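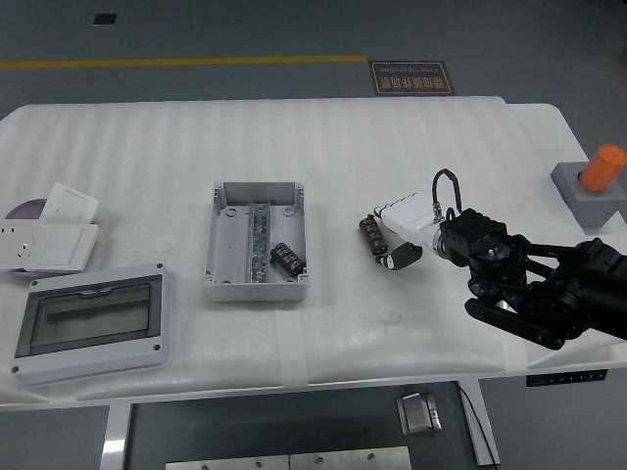

Ticket 1264, attachment 1: right hand with a capacitor, junction box open on the foam sheet

Subject: Right hand lets go late on small cylinders
Product: Bilar hand and arm kit, on trial
Raised by: me, Avinine bench team
Status: Closed, with one thing left over (see the end)

9th July, first post

Hi all, me again. We've got the Bilar kit on a month's trial through Lollel and mostly I'm enjoying it, but I've hit something I can't sort out on my own and I'd like it looked at before we decide whether to buy.

The job is a simple one. The hand picks up a capacitor, carries it over to the open junction box and puts it down inside, to the right of the DIN rail. Picking up is lovely, I've no complaints at all there. It's the letting go. The fingers open when they're told to, but one fingertip seems to hang on for a moment after the others, and the capacitor gets a little sideways tug as it leaves. Sometimes it ends up lying nice and straight, sometimes it rolls against the rail, and twice now it has gone over the wall of the box and onto the foam.

I ran 50 goes this morning with the settings it came with and 20 of them landed crooked enough that I'd have had to straighten them by hand. That's too many for us. The same arm moves on the big parts (switch plates, socket panel) give me no bother whatsoever, so I don't think it's the arm.

What I've tried so far:
Restarted the hand on its own, then the whole lot. No change.
Wiped the fingertips with a dry cloth. Maybe a touch better for the first few, then back to how it was.
Slowed the arm down on the way in. No change, and it makes the whole thing painfully dull to watch.
Checked the cable at the wrist for snagging. It loops up well clear and the connector is pushed fully home.

Any ideas very welcome!

Reply from Lollel support

Thanks for the clear write-up. Could you tell us which grip preset you are using, and what closing force it is set to? Please also run the finger check from the service menu and send us the log. Leave the fingertips on for now.

Same day, after lunch

Preset is "small round", closing force 80, which I'm fairly sure is how it arrived (I haven't knowingly touched it, but I did have a good poke through the menus last week, so don't hold me to that). Finger check passes on everything. Log attached.

One more thing I noticed while the check was running - the index finger gets to fully open a shade after the rest. I had to watch it several times to be certain. With nothing in the hand you'd never spot it.

Reply from Lollel support

The log is helpful. 80 is high for a part of that size. The fingertip pads squash against the case and then spring back as the hand opens, and any small lag in one finger turns into the tug you describe. Please drop the closing force to 50 and run the open position calibration for the index finger only. It is under Hand, Service, Zero. The hand must be empty and the foot pedal must not be pressed while it runs.

Next day

Right, done both. I did them one at a time so I'd know which mattered. Force down to 50 first: much better straight away, the roll against the rail nearly went. Then the zero on the index finger, which took a couple of minutes and made a rather alarming clicking noise (is that normal? I assumed so and carried on). After that I ran another 50 and only one was off, and I'm prepared to take the blame for that one because I'd put the capacitor down at a daft angle to begin with.

I did worry that the lighter grip would drop things on the way across, but it hasn't so far. I also tried it on the ones we get from Ngubane, which have a slicker sleeve, and they were fine too.

Reply from Lollel support

Good news. The clicking is normal, it is the finger finding its end stop. We will note the force setting on your trial record. Are you happy for us to close this?

Last from me

Yes, please close it, and thanks for being quick. Two small grumbles for whoever looks after the manual, though. The Zero page doesn't mention the pedal at all, and I'd certainly have had my foot on it. And the preset list gives no suggested force for part size, so you're left guessing - even a rough table would have saved me a morning.

The thing left over: the preset goes back to 80 every time I power down. I'm typing 50 in again at the start of each day. If there's a way to save it as the default, could someone add the steps here?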